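Villora Shared Workshop Build Guide
Section 4: Two-arm handover
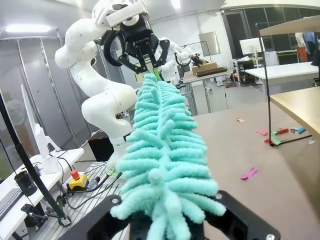
Fig. 4. Handover with the fuzzy test piece, seen from the wrist of the lower arm.

1. Clear both arms' paths. Paper scraps may stay; elbows may not.
2. Set the speed limit to 100 mm/s.
3. Close the lower gripper on the base of the stem.
4. Bring the second arm to the tip and close gently – chenille forgives, fingers don't.
5. Hold for 4 seconds, then open the lower gripper.

Note: Drooping branches are normal.

Caution: Know where the red button is before step 3. Ayman learned at step 5.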